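Does a Laundry Corner Save Anything? A Look at Hangers, Pins and One Basket
Comfort Kwofie and Benedicta Darko
Household Practices project, final report
Jul 31, 2022

1. Why we picked this

Our course reader repeats a claim that we have both heard at home since we were kids: put everything for the laundry in one spot and the work goes faster. Comfort's aunt believes it. So does every organizing blog we found. None of them give a number. We wanted to know if the claim holds up for a small setup, the kind a person in one of the Pitville dorms could fit beside a desk, and we went in doubting it.

Most of the advice we read comes down to buying things. The Zillard booklet that gets handed out at move-in has 4 pages on laundry and spends most of them on what to own. It says almost nothing about what you do with a shirt between the basket and the rail, and that is where we think the time goes.

2. The setup

We kept the corner small on purpose. The main pieces are a light wooden rack, a basket with slotted sides, a few clothespins and thin wire hangers. The shelf on the back wall stayed where it was. We did not choose the wallpaper, but Benedicta would like it on record that she is fond of the bullfinches.

The rail filled up sooner than we expected. Once a garment is pinned up, the pins, the spare hanger and anything else that ends up there (a roll of masking tape, for one) all compete for the same bit of wood. The booklet's drawing shows a bare rail with shirts evenly spaced along it. We never saw ours look like that. 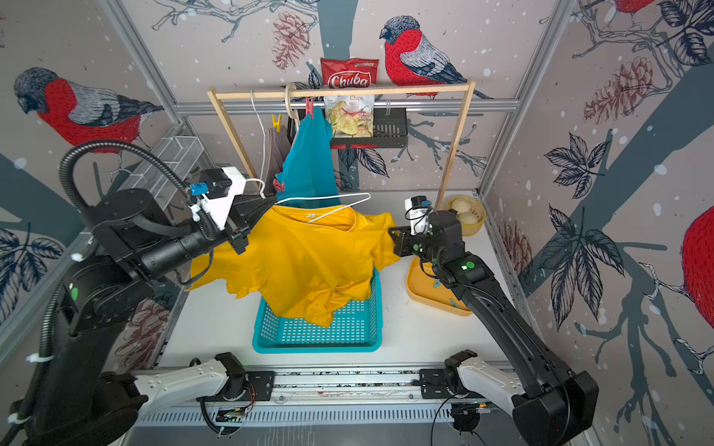 Figure 1. Yellow t-shirt over the basket, with a white wire hanger at the neckline and a teal garment pinned on the rail behind.

3. The shirt and the hanger

A t-shirt is supposed to be the easy case. It has no buttons and no collar to fold down. But a t-shirt has to be held open at the top before a hanger will go in, and while that is going on the rest of it wants to go back into the basket. Figure 1 shows the problem well enough. The top is up, the lower part is down in the basket, and the hanger is lying across the collar.

The usual tip is to put the hanger in from the bottom so the neck does not stretch. We are not convinced. Going in from the bottom means gathering up the whole shirt first, and with a loose cotton shirt that is an extra step each time. Going in through the neck is quicker and we could not see any stretching by eye. We did not measure the necks before and after, so a reader who disagrees with us is free to.

4. Where the basket goes

This was the one part of the standard advice we ended up half agreeing with. With the basket right in front of the rack, a dropped sleeve lands in the basket and not on the floor. The cost is that you are always reaching over it to get to the rail. Benedicta wanted it moved to one side and Comfort wanted it left alone. We tried both for a while and did not settle it.

Small items are a separate problem. The Stendgate guide suggests extra tubs for them, so we added some. Our doubt is that a second container only moves the sorting to a later time. Things also end up next to the containers as often as in them.
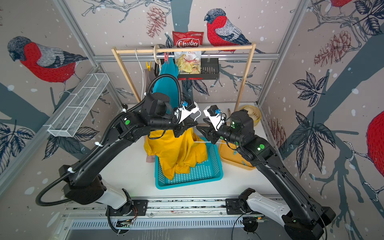
Figure 2. Yellow garment held up above the basket, a small piece of cloth to the left, and a shallow yellow tub to the right.

5. What we can and can't say

We asked 7 people in our section how they hang shirts. The answers were all over the place, and two of them said they don't hang shirts at all. That is too few people to mean much, and they all take the same course. We still think it is more than the blogs offer.

Our view is that keeping the pieces together saves walking. If the rack is already next to the basket, there is not much walking to save, and the claim gets weak. The slow part is opening up the shirt and getting the hanger into it, and no arrangement of tubs helped with that. We also think a crowded rail takes back some of what you gain, though we only have our own impression to go on.

We did not look at pants, sheets or socks. Caruso, the reader our section used, has a chapter on drying times that we left out completely.

6. If someone repeats this in November

Use more than one kind of shirt. Time the hanger step by itself, apart from the pinning. Decide where the basket goes before you start, and write it down. Keep the tape somewhere other than the rail.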